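Drotby 2 is out for Android

17 Aug 2023

I've been waiting on this one since last October, so forgive me if I sound a little giddy! Drotby, the note-syncing app from the Skodville folks at Drallcombe, finally hit version two this morning. I had it on my phone before my coffee was done.

The big change is offline mode. You can now keep up to six notebooks on your phone and edit them without a signal – I tried it on the train and my changes synced as soon as I got back online. Startup feels a lot quicker too.
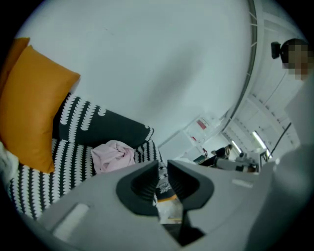
Orange cushions on a black and white patterned sofa.

The widget got a makeover (bigger buttons, hooray), and there's a plug-in for Cai if you keep your calendar there. I haven't tried that part yet.

It's a free update if you already own the app, and five dollars if you don't. Tablet users will have to wait – that version is still in testing.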